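About Stiltitberg

Stiltitberg assembles and checks small desk sets for schools, testing rooms and front offices. A desk set is a hard case with its contents: something to write with, something to erase with, and whatever else the customer's list calls for. We do not make the contents. We buy them, inspect them, place them in cases and send them out.

The company works from one floor of the Vakach building. Receiving is at the north door. Cases and contents are stored apart and come together only at the packing table.

What we pack

Standard sets come in two case formats. The Erkano format is a flat, hinged case with a shallow tray. The Ghorbani format is deeper and takes a ruler and a sharpener. Both are ordered in lots of 100 or 200. Smaller lots are accepted for samples, with a minimum of 10.

Customers may supply their own cases. Supplied cases are checked for hinge play, lid alignment and tray depth before a lot is scheduled. A case that does not stay open on a level surface is returned.

How a set is packed

The case is placed on the table with the lid raised at the back. Long items go in first, parallel to the hinge. Erasers and other short items follow and must lie flat, below the rim of the tray. The lid is then closed by hand pressure only. If it resists, the set is opened and repacked.

Items waiting to go in are kept on the tabletop beside the case. Colors are not mixed within a lot unless the order says so. Sets are pulled for checking at a rate of 8 per lot, and each one is opened, emptied and compared with the packing list.
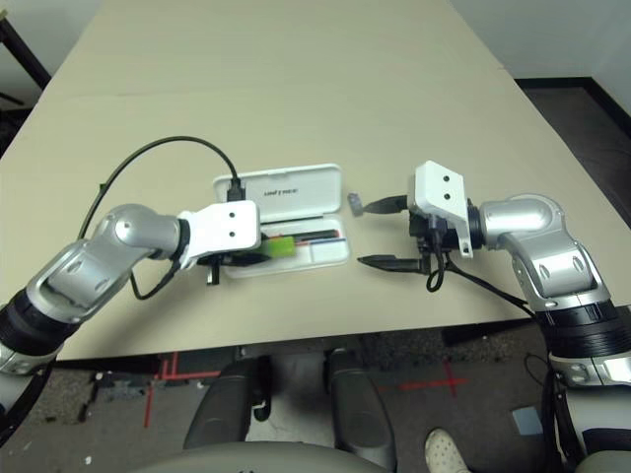
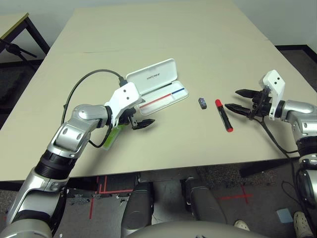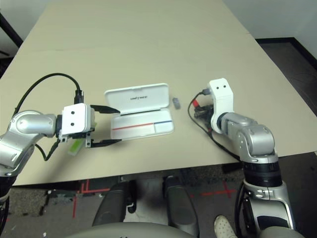
Open white case at the packing table.

Finished sets are boxed upright, hinge side down, with a card divider between rows. The outer box carries the lot number, the case format and the date of packing. Packing lists are kept until November of the year after shipment.

Orders and returns

Orders are confirmed in writing. Changes to contents are accepted until the lot is scheduled; changes to quantity are accepted until packing starts. Incomplete sets are replaced on receipt of the lot number. Opened sets with used contents are not taken back.

Page last revised Friday, February 11, 2022.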